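Cubos de colores Brikomex: opinión tras un verano de uso

Compré el juego en agosto para sustituir unos cubos viejos que ya tenían las esquinas comidas. Buscaba piezas lisas, sin letras ni dibujos, que se apilaran bien y que se distinguieran por el color de un vistazo. El bote trae 156 cubos y una bolsa de tela con cordón. No incluye tapete ni fichas de actividades, cosa que en mi caso prefiero.

Los he usado sobre todo en la mesa grande, con un cuadrado de cinta negra pegado en la madera como zona de construcción. Es un montaje sencillo y me sirve para casi todo: se construye dentro, y lo demás espera fuera.

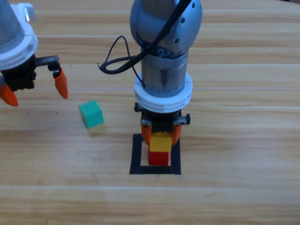

COLOR Y ACABADO

El verde tira a turquesa, más de lo que parece en la caja. A mí me gusta, aunque al lado del azul se confunden un poco por la tarde, con la lámpara encendida. El rojo y el amarillo no dan ese problema. La pintura es uniforme en casi todas las piezas. Encontré dos con una gota seca en una arista, que quité con lija fina y ya está.

El olor a barniz duró unos días. Dejé el bote abierto en el balcón y se fue. No es un defecto grave, pero conviene saberlo si es para regalar.

Sobre la limpieza, las instrucciones piden un paño húmedo y nada más. Una vez dejé varios en remojo por descuido y el azul soltó algo de color en el agua. Los demás siguen igual.

TAMAÑO Y AGARRE

Son cómodos para manos de adulto y para niños a partir de cierta edad. Para los muy pequeños buscaría algo mayor. Las aristas están matadas lo justo: no pinchan y tampoco se han comido la superficie de apoyo, que era lo que fallaba en los que tenía antes. Los Titham, por ejemplo, venían tan redondeados que al tercer piso ya bailaban.

Pesan poco. En una mesa lisa se desplazan si se les da un golpe de lado, así que las torres altas piden algo de cuidado. Con dos o tres pisos no hay problema, incluso cuando el de arriba queda girado respecto al de abajo. El amarillo sobre el rojo, puesto un poco torcido, se sostiene sin más.

Un aviso sobre la cinta: la primera que puse era de embalar y dejó pegamento en la mesa. La negra de ahora es de Pallow y la cambio de vez en cuando, sin marcas hasta la fecha. 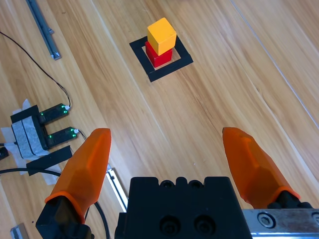
PRECIO Y CONCLUSIÓN

Pagué 400 pesos, envío incluido. El bote pequeño estaba a 231, pero no llevaba la bolsa. Mateja Popescu, que me dejó probar los suyos antes de comprar, tiene los de Okafor y son mejores de acabado – también cuestan el doble.

A favor: los colores, el apilado y las aristas. En contra: el olor inicial, el azul que destiñe y la tapa del bote, que se rajó al segundo mes. Los guardo en la bolsa.

Le pongo cuatro estrellas de cinco. Los volvería a comprar a este precio, con más no lo tengo tan claro.

Entradas relacionadas
Cinta de colores para marcar mesas y suelos: cuáles dejan resto
Okafor, caja de bloques grandes
Cómo lijar y repintar cubos de madera viejos
Titham: por qué devolví el juego de 400 piezas
Botes y bolsas para guardar piezas pequeñas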